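Wednesday, January 30, 2019

Beren, part 6: cable slack and the tray

Most of this month went on the left arm. The wrist had been stopping short of full rotation since December, and I had blamed the motor driver for it. The fault was in the cable. I had tied it too close to the joint, so it went tight at the far end of the turn and the controller read the extra load as a collision. It now has a longer loop down the outside of the housing. Full rotation is back, and the false stops have gone.

The second job was timing. Both arms run from one controller, which Lotte Koster and I set up on the shared bench at Erkholm. It sends positions at 100 Hz, but the right arm was lagging by 26 ms on every move. I moved the logging to its own process and the lag fell to 5 ms – good enough for slow placing, not good enough for passing a part from one gripper to the other. The handover stays off the list for now.

The test task is the same as before: take a flat, phone-shaped object and put it into a tray. It is harder than it sounds. The tray has a raised rim and rounded inner corners, so a small error in angle leaves one edge sitting on the rim. I bring the object in on a slant, lower corner first, then level it. Coming straight down from above failed too often to be worth tuning.

The left arm does the placing. The right arm stays open on its own side and takes no part until the timing is better.

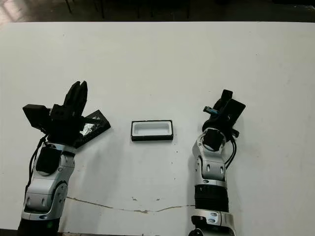 Declercq wrote: Have you tried lowering the speed only for the last part of the approach? I had the same trouble with a rim on my Troltomholm build. Slowing the whole move made the arm shake, but slowing just the end was fine. I would also check the grip force, as a thin part can turn between the pads when one corner touches.

I have not split the approach yet. Grip force is set by hand at present and I don't log it, so that comes first.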